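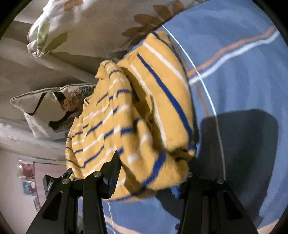

Jihad Saliba

Naltemer is a contract template service for small companies that can't keep a lawyer on call. I run a two-person software business and paid for a year of it in January, mainly to get our customer agreements and privacy notice in order.

The library has 40 templates. You pick one, answer a set of questions and download a Word file. Our non-disclosure agreement took 8 minutes. The privacy notice took most of an afternoon, mostly because I had to find out where our own backups were stored.

The wording is clear and the definitions stay consistent from one document to the next. I sent the customer agreement to the attorney we use for bigger jobs, and she changed the liability cap and one line on termination. The contractor agreement was weaker. It covers who owns finished code but says very little about open source components, so we had that section written separately.
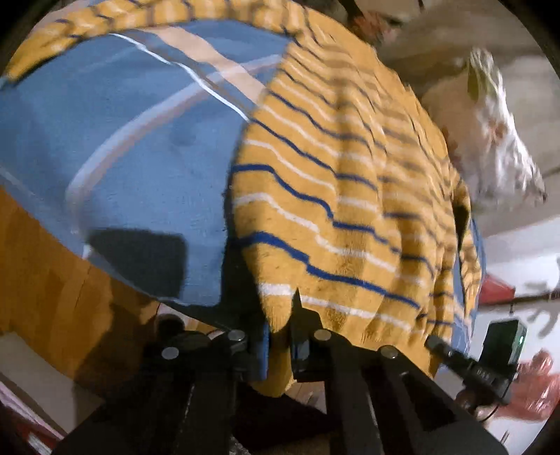 Can you edit a document after you download it?
You can change anything in the Word file, but those edits don't carry back to your Naltemer account, so keep your own copy.

Search is poor. Typing "license" brings up the office lease first. Support answered both of my emails by the next morning. I plan to renew, though I'd like to see the contractor agreement fixed first.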